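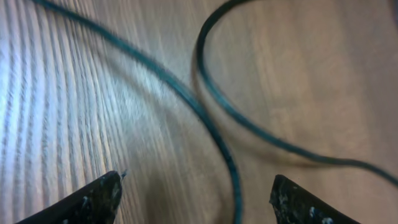
## Session 3: Gathering demonstrations with cables

Notes by Bukola Adeleke. Bring these to the bench; you'll want the checklist at the end.

Last session we picked up blocks, and most of you had a working policy by teatime. Cables are much more fun! A block has a position and an angle and you're done. A cable can lie in any shape it likes, it changes shape the moment you touch one part of it, and two stretches of the same cable can look like two separate things from the wrist camera. So the learner needs to see a lot of variety, and it's our job to supply it.

### What counts as one example

One example is a single attempt from start pose to release, stored with:

- the wrist camera video
- joint positions and finger opening
- a one-line task label ("pick up near the bend", "straighten", "move to the left")
- your initials and a keep / discard mark

Each pair records 80 examples. With what the Dalham group has already passed on, that should bring us to 300 for the first training run, which is a lovely size to start learning from.

### Laying out the cable

Please don't tidy it. Drop it, let it settle and record from there. Across your batch I'd like to see wide arcs, tight U-shaped bends, runs that pass close to each other and runs that go right out of the camera's view. If you find yourselves making the same shape again, swap who does the dropping.

Change the lighting too. Wood grain under a strong side light gives bright lines that run a bit like a thin cable, and a policy trained only under soft light may well reach for them. We want those cases in the set – they're gold.

### Driving the arm

Come down slowly with the fingers open and the cable running into the gap. Pause before closing. That little pause gives the learner a few sharp views at the point where the decision matters, and fast moves smear everything near the lens.

Missed grasps are welcome as long as you recover within the same attempt. Back off, line up again, carry on. Last May's set from the Pumbridge rig had nothing but perfect first grasps, and the policy trained on it (we called it Vollov) simply froze whenever it missed. Such a good lesson, and we got a nice chapter of a thesis out of it.

Discard an attempt if the video drops out, if a hand comes into view, or if the label doesn't match what you did.

### Before you start

1. Home the arm and check the finger opening reads correctly.
2. Wipe the camera lens, gently.
3. Record one throwaway attempt and play it back.
4. Save to the Kuipers folder, one subfolder per pair.

Stop after 9 attempts and swap drivers – tired hands make odd paths, and a second driver adds variety of its own.

### For next time

Watch your partner's batch all the way through and note any two attempts with the same starting shape. Then read the handout on action chunking, up to the worked problem.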